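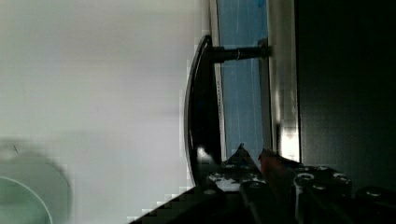
Gripper near the black handle, seen from the wrist camera.

In June I visited the Felent workshop, where Intan Liew is comparing 3 grippers on one arm. She let me try 2 of them. My favourite was the Erkar, because its fingers are narrow and I could aim them easily.

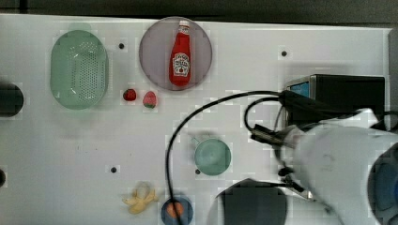
With a cup, the angle matters very much. Intan told me to look at the wrist view first and the overhead view after, but I always did the opposite. Otis Bellamy asked about the cable, and we talked a long time about how much slack is good. 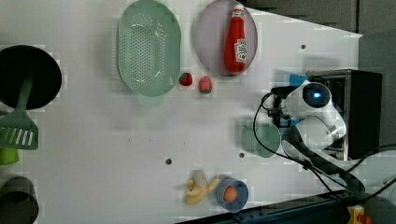 The Traltix controller I found less comfortable. Its stick is stiff and the labels are small. Intan will send her notes to all 7 visitors.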